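Truvora Handling Newsletter
Bench and Field: comparing finger pads on the hand-held gripper
By Elif Naz Erdem
2023-12-28

The item on finger pads that we promised in the last issue got pushed back twice, so it runs at full length now. It covers the comparison we ran in July between the two pad sets we keep in stock for the hand-held gripper, the Arkell and the Piment, and the questions that came in after we sent the short version to subscribers.

Both sets bolt to the same finger plates and close with the same trigger. The Arkell pad is a solid block with a smooth face. The Piment pad is softer, magenta, with slanted ribs running across the face, and the ribs give when something is pressed into them. The Arkell set costs less to replace. The Piment set has a reputation in our group for being kinder to whatever it picks up. We wanted to know whether that was worth the extra money for people who record demonstrations by hand and train an arm on them later.

We logged 912 grasps, indoors and out. Of those, 806 were usable. The rest were thrown out because the tracking dropped, because the trigger was released early, or because the person holding the tool forgot to start the recording. The last reason was the most common and we have since moved the start button.

The outdoor part was done at patio tables. We chose the patio for its glass tabletops, which reflect trees and sky and give the tracking software a second, moving set of features to get confused by. The objects were ordinary things people have on a table when they sit down for a drink. All four pictures in this item come from the outdoor part, and the first, second and fourth show the Piment pads.

Bottles were the main object. A plastic drink bottle is a fair test because the wall is thin and the shape changes from shoulder to base. With the smooth pads, people tended to squeeze until they saw the wall dent. With the ribbed pads they stopped sooner. We could read this in the trigger position, which we record along with the video.

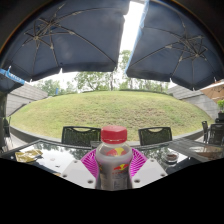

Ilgın Tatlı wrote in to disagree with the last part. In her view the trigger position says very little about force when the pads are soft, as the same trigger travel can mean a light touch on one object and a hard one on the next, and she would want a thin force sensor behind each pad before making any claim about people stopping sooner. She also pointed out that the trigger on the older tools has some slack in it.

We agree on the slack. The tools used in July were checked for it first and two were sent back. On the force sensor, we have ordered a pair, and the results will run when there are results to run. Until then, please read the sentence about people stopping sooner as a statement about trigger travel only.

Approach angle

The second thing we looked at was how the tool comes in to the object. On a real arm the approach is set by the planner, but with a hand-held tool it is set by whoever is holding it, and people have habits. Most of our operators come in low and level with the table edge. A few come in from above. Low approaches kept both fingers in view for longer and gave cleaner recordings. From above, the object was hidden earlier and the last part of the approach was done partly by feel.

We ask operators to open the fingers fully before they cross the table edge and to keep them open until the object is between the pads. It sounds fussy. When the fingers open late, the trained policy learns to open late too, and on the arm that means knocking things over.
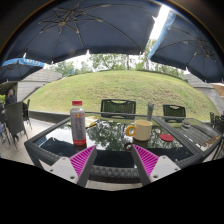

Does the wide lens have to be calibrated again every time the pads are changed?
Changing the pads leaves the lens alone, so the lens calibration carries over. What does need checking is the finger width reading, as the Piment pads are thicker than the Arkell ones and the zero point moves. Close the fingers fully, press reset, open them fully, and check that the number on the controller matches the card that came with the tool.

We got that wrong on the first morning indoors. A whole batch was recorded with the Arkell zero point still in the controller, and the recorded widths were off by the same amount throughout. It was possible to correct them afterward, but it took most of an afternoon and a script that only one of us understood.

Controllers

The tool can be run from the small Tokgöz controller or from a laptop. We used both. The Tokgöz unit starts quickly, fits in a jacket pocket and has a screen that is hard to read outdoors. The laptop has a better screen and has to be put somewhere. For outdoor work we ended up preferring the Tokgöz, with the laptop left in the bag for copying files at the end.

One point for anyone buying the Tokgöz: set the clock before you record. It resets if the battery is pulled, and then your video and your trigger log will not line up. There is a menu item for syncing it, under Settings, then Device, then the second page.

Battery life was fine on all units except one. The weak one ran for 7 short sessions before it shut itself off. Its battery has been replaced and the tool is back in the loan cabinet with a green sticker.

Clutter

After the single-object grasps we moved to tables with more on them. A bottle standing alone is easy. Put a mug and something flat near it and the fingers have less room, and the lower edge of the finger plate starts to matter as much as the pad. The finger plates are the same for both pad sets, so any difference here comes from pad thickness. The Arkell pads are thinner and fit into tighter gaps. Several operators said they felt more confident with them on a crowded table, and the recordings support this: fewer neighboring objects were bumped.

Our advice to people who work mostly with crowded tables is to start with the Arkell set. The ribbed pads will do the job, but you will need to pick your approach with more care. 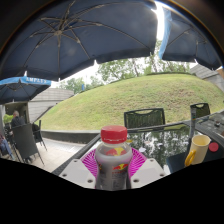

Can the ribbed pads be washed?
Use warm water and a drop of dish soap, and let them dry overnight before bolting them back on. Keep alcohol wipes away from them. We tried wipes on an old pair, and the ribs turned stiff at the tips. The Arkell pads can be wiped down with anything we have tried so far.

Dirt is a bigger issue with the ribbed pads in general. Crumbs and grit get into the gaps, and after a long outdoor day the grip on smooth plastic gets worse. We now brush the pads at every break with an old toothbrush. Anyone borrowing a set will find one in the case.

Mugs

Mugs were the hardest of the everyday objects. There are two obvious ways to take one, by the body or by the handle, and we asked operators to use the body every time so that the recordings would be alike. With the handle to one side, a finger coming in on that side can meet the handle before it meets the mug. If it does, the mug turns.

The ribbed pads handled this better than the smooth ones. The soft ribs let the handle sink in a little and the mug turned less. With the smooth pads the mug either turned or slid, and the operator had to open up and try again. We count a second try as a failed grasp even when it works, and on that count the Piment set came out ahead on mugs both indoors and out.

What we did not settle is how far apart the fingers should be at the start. The tool opens wide enough for most mugs, with little to spare on the large ones, so the operator has to be well centered before moving in. Some people lined up on the rim and others on the base. Lining up on the rim gave straighter approaches in our recordings, though the group that did it was also the more experienced group, so we would like to repeat it with new operators.
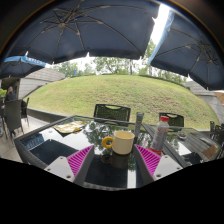 Fingers open on either side of a mug, Piment pads fitted.

What we are stocking

We will keep both sets. The Piment pads stay on the tools by default, and an Arkell set goes in the lid of each case for crowded tables and for dirty places. If you swap them, write it on the card in the case and reset the finger width before you record anything.

There are 9 tools available for loan at the moment. Requests go through the usual form on the Truvora members page. Please say which controller you want and whether you will be working outdoors, as the sun hoods for the Tokgöz screen are packed separately. The trigger logs can be requested with the same form. The video is being sorted and will be added to the members page when the file names have been fixed.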